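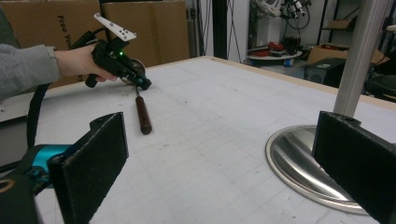

*Dravar hand-held gripper held over the bench, jaws closed on a wooden-handled tool.*

# Dravar hand-held gripper, build kit

The Dravar is a hand-operated parallel gripper for home and shared-workshop builds. The operator holds it by a pistol-style handle and works the jaws directly. A perforated plate on top takes accessories. Power and data run over a single cable from the rear of the body.

The kit is supplied unassembled. Assembly requires a hex driver set, a small soldering iron and one clear evening.

## Specifications

| Item | Value |
|---|---|
| Jaw opening, maximum | 100 mm |
| Body length, handle included | 285 mm |
| Mass, without cable | 886 g |
| Cable length | 2 m |
| Finger mount | Two screws per finger |
| Status light | Green, side of body |

## Fingers and pads

Fingers are flat with a textured face. The texture holds round wooden handles without crushing them, provided the handle sits across the full width of the pad. Thin flat parts such as washers and feeler gauges tend to slip and need the narrow tips, sold separately by Horeck.

Replace pads in pairs. A worn pad opposite a new one pulls the workpiece off center.

## Top plate

The plate is angled and ships in white. Hole spacing matches the Cui accessory rail. Fasten accessories with at least two screws and keep them clear of the jaw travel. Heavy items shift the balance forward – mount them at the rear of the plate.

## Cable

Leave slack behind the handle and route the cable over the edge of the bench, away from the working side. Do not tape it to the body. Strain relief is a printed part; the print file is included, and PETG is preferred to PLA.

## Build notes

Müzeyyen Uysal assembled the first units at the Porgate shared workshop and wrote the instruction sheet. Revision B, released in July, corrects the left and right finger drawings, which were swapped in revision A.

Nives Villa maintains the firmware. Flash the board before closing the body – the connector is not reachable afterward.

## In the box

- Body shells, handle and trigger
- Finger pair with pads fitted
- Top plate
- Control board and cable
- Fastener bag

Page updated February 11, 2026.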